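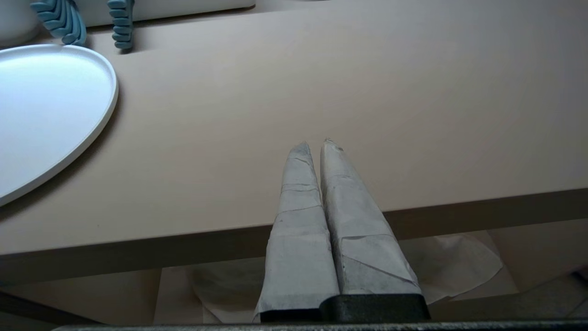 Unit 4: Table Surfaces and Plate Placement

Course notes, Dretcombe Catering Skills, Level 2
Tutor: Sumathi Pinto
Revised 7 February 2022

4.1 Scope

These notes cover the condition of the table top, the front edge, and the position of the first plate. Cutlery, glassware and linen are dealt with in Unit 5. Read this unit before the practical and bring it with you, as the measurements are not repeated on the board.

4.2 Terms

Top: the horizontal working surface.
Front edge: the vertical face nearest the person standing or sitting at the table. It is often the same material as the top and will look darker under ceiling light.
Setting line: an imagined line parallel to the front edge, against which plates are placed.
Cover: the space allotted to one diner. In this course a cover is 500 mm wide unless the exercise sheet says otherwise.

4.3 Surface finish

A matt top in a pale colour, such as beige or dusty pink, hides light scratches but shows grease as a darker patch. Inspect it from a low angle with the light in front of you. A gloss top is the reverse: grease shows as a dull area and scratches are plain from any direction.

White plates on a pale top give low contrast. The rim is harder to judge by eye, and small errors in spacing tend to go unnoticed until the table is seen from the far end. Use the setting gauge for the first plate on each side and work from that.

4.4 Cleaning before setting

1. Remove crumbs with a dry cloth, working towards yourself and into the hand.
2. Wipe the top with a damp cloth and neutral detergent. Use overlapping straight strokes.
3. Wipe the front edge separately. It collects fingermarks and is the part most often missed in assessment.
4. Dry with a second cloth. Do not leave the top to air dry.
5. Check the underside of the edge by hand.

Do not use the Brenetti cream cleaner on matt tops. It polishes the finish unevenly and the marks are permanent. The cream is kept for the steel sinks only.

4.5 Placing the plate

Hold the plate by the rim with the thumb flat along the edge. Lower the far side first, then the near side. Do not slide it into position. On a matt top an unglazed foot ring will leave a grey line.

Round plates: centre on the cover. Near rim 15 mm in from the front edge.
Oval plates: long axis parallel to the front edge. Near rim 15 mm in, as above.
Large serving plates: place clear of the covers, towards one end of the table.

The practical room holds two plate patterns. Femstead is the plain round; Somboon is the oval, with a slightly deeper well. They do not stack together. Return each to its own shelf.

4.6 Common faults

Plate set square to the room when the table stands at an angle. The reference is always the front edge of the table.
Rim overhanging the edge.
Thumb marks in the well.
Front edge left unwiped.

4.7 Preparation for the practical

Learn the terms in 4.2. Complete the sketch on page 51 of the workbook, showing one round and one oval plate on the same table, with distances marked in millimetres.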